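Gallery page of the Skutero kitchen rules
Drornska, last change 9/8/18

Welcome to our gallery. On this page we collect pictures from the simulated kitchen in which we test the Skutero handling rules. The rules are a small set of good practice for robot arms that work at a counter with household things. They were first written in Madum, for a real kitchen with a real arm, and later we brought them over to simulation. The work in simulation is done at our office in Drornska, and the text of the rules is kept together with our partners at Hattar.

Some visitors write to us and ask why there should be rules for a kitchen that exists only in a computer. We think the question is fair. A simulated knife cannot cut a person. But the motions that are learned or programmed in simulation are later given to a real machine, and the bad habits travel together with the good ones. If an arm is allowed to pass with the elbow through the corner of a cabinet, or to close its fingers on a blade, then somebody must find this later and correct it, and this costs much more time.

The short version of the rules is printed on one sheet. The long version has 4 chapters: the start position, the work at the counter, the work in drawers, and sharp objects. In the pictures on this page we are concerned mostly with the last three of them. Please read the following points before you look at them.

**At the counter**

- The wrist is not carried over food when there is another way to go. If there is no other way, it goes higher and slower.
- Things which stand upright, for example shakers and bottles, get a free zone of 80 mm on every side. The arm may come into this zone only when it is going to take the thing.
- Links of the arm count the same as the gripper. We have seen many logs in which the gripper was careful and the elbow was not.
- A cutting board is treated as a surface and also as an object. Please write down in the log which of the two it is in your task.

**In drawers**

- A drawer is opened completely or to the point named in the task, and the arm waits until it stands still.
- The fingers go in from above. Going in from the side under the counter edge is not permitted, also not in simulation.
- A drawer is not closed while any part of the hand is lower than the top of the drawer front.

**Sharp objects**

- A knife is taken by the handle. If the handle cannot be reached, the task is stopped and written as stopped. It is not a failure of the arm and we do not count it as one.
- Before the fingers close, the program must know which end is the handle. A color can help with this, but the rule may not depend on color only, for the reason that in a real home the handles are black, wooden, steel and everything else.
- The blade is kept pointing away from the side where a person would stand. In simulation no person is there, so the side is marked in the task file.

Every run is looked at by 2 readers, who do not work on the same task. They mark each rule as kept, broken or not seen. "Not seen" is an honorable answer and we ask the readers to use it. From one camera view a distance is often impossible to judge, and then the numbers from the simulator must be taken in its place. A single picture never decides if a run is accepted.

In June we changed the rule about the drawer front. Earlier it spoke about the fingertips, and now it speaks about any part of the hand. If you have an old sheet on your wall, please take it down and print the new one.

The kitchen is the same in both pictures, and so is the white arm.

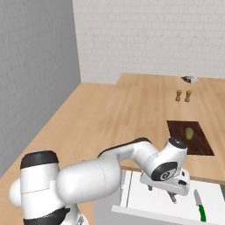
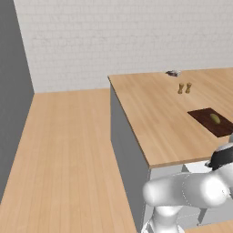
*Simulated kitchen, Drornska. First picture: the gripper over an open drawer with a green-handled knife in it (chapters 3 and 4). Second picture: the gripper near the front edge of the counter, close to the cutting board (chapter 2).*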